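Inicio | Preguntas | Cocina | Pequeños electrodomésticos | Entrar

Tostadora de dos ranuras junto a una cortina: distancia mínima
25 de noviembre de 2021, por Puspita Wattimena

La encimera es gris moteada y la cortina no se puede acortar. El manual no da ninguna cota lateral ni trasera. ¿Qué separación conviene dejar?

Respuesta 1 (8 votos)
Depende del tejido. El poliéster se deforma antes de arder y el algodón se tuesta. El criterio que aplico es 300 mm libres por detrás y nada por encima de las ranuras. Si no hay fondo suficiente, saque la tostadora al borde delantero solo mientras funciona y desenchúfela al terminar.

Respuesta 2
Yo la tengo pegada y nunca ha pasado nada.

Respuesta 3 (16 votos)
El calor sale casi todo por arriba, en vertical, y el riesgo principal es que una corriente de aire eche la tela sobre las ranuras. Con una cortina como esta, que cae en pliegues hasta el borde trasero de la encimera, pondría un peso en el dobladillo o una barra inferior. Las dos ranuras largas van de lado a lado en la parte superior, de modo que una tela movida por el aire puede cubrirlas a lo largo. Conviene pasar los cuencos al otro extremo y dejar libre la parte delantera. Compruebe también que la palanca sube sola al acabar el ciclo y vacíe las migas cada semana.

Comentarios
Turkix: 300 mm es mucho en una encimera de 60 cm.
Lumenta: De acuerdo con la 3. Un estor enrollable lo resuelve.
Emodeo: ¿El peso del dobladillo se cose o va con pinza?
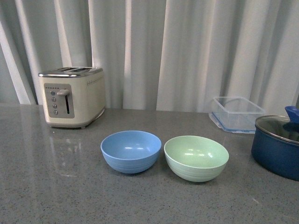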